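HOUSEKEEPING OPERATIONS 1 - week 6 notes
Instructor: Ignacio Campos

Linen loss, lining and waste. Read the Requena chapter before next class, only the first half, the rest is laundry chemistry and we do that in May.

1. Par levels
Par = one full set for every bed. Most small hotels run 3 par: one on bed, one in wash, one on shelf. Requena case: 200 rooms, 947 bath towels on the books, so well over 4 par on paper, and still short every weekend. Why? Shelf count never done. Write this down, it comes back on the midterm.
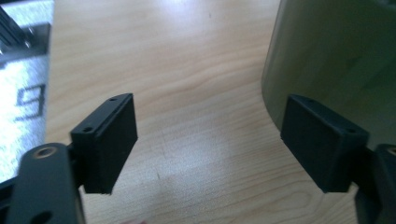

2. Soiled linen
Sort at the room door, not in the laundry. Stained pieces seperate. Never on the floor, never carried against the uniform. Cloth liners get washed with the load they carried. Kutby method (whole liner lifted out, tied, sent down) vs. Leder method (tip and reuse) - know both, know which one costs more labor.

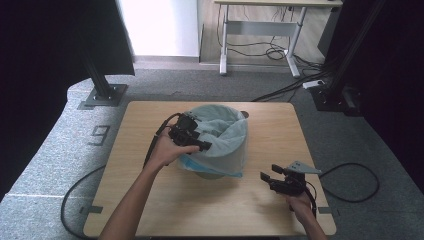
Fig. 2. Round container with cloth liner, cloth over the rim.

Liner size: drape should clear the rim all the way round. Too small and it slips in as soon as there is weight on it.

3. Guest room waste
Bin liners are a bigger cost than people think. Prorance case: 2000 liners a month, 147 rooms. Half the bins had a candy wrapper in them or nothing. Discuss: change daily or on inspection? Check local rules first, some places dont leave you the choice.
Glass and sharps never go in by hand pressure. No reaching into a bag, ever.

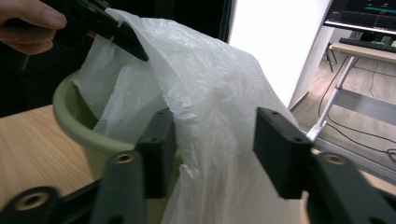

TERMS FOR THE QUIZ
par stock / discard rate / condemned linen / chute / dry waste / wet waste

Due April 12, 2026: one page on the Prorance case, typed, your own numbers shown. Late ones lose a grade.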